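**Clendero Collector's Box – The Nakar Films**

All three Nakar movies in one set, on Blu-ray, with the extended cut of the second film included for the first time. The box is a rigid slipcase with a separate tray for each disc and a 208-page book of storyboards and production notes. Item number 3043.

The picture has been newly transferred for this release. Night scenes in the first film, which looked muddy on the old DVDs, now hold their detail, and the grain has been left alone. Sound is 5.1 on all three films, with the original stereo mix as a second option on the first.
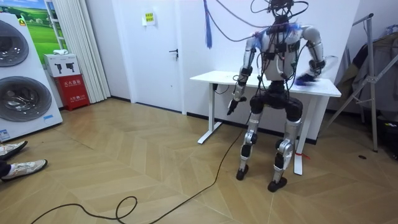

The extended cut of *Nakar: Tam* runs 8 minutes longer than the theater version. Most of that is the harbor chase and a longer ending. Both cuts are on the same disc, and you pick one from the menu.

**In the box**

- Three Blu-ray discs, region A
- Hardcover book
- Numbered card – the run is 1568 copies
- Fold-out poster with the original Ikonix artwork

Subtitles are in English, Spanish and French. The commentary tracks are in English only and have no subtitles. There is no digital code with this set.

Orders ship flat in a padded carton. Boxes with crushed corners can be exchanged while we have stock – keep the outer carton until you have checked yours. Opened discs can be returned only if they are faulty. The single-film editions stay on sale until June.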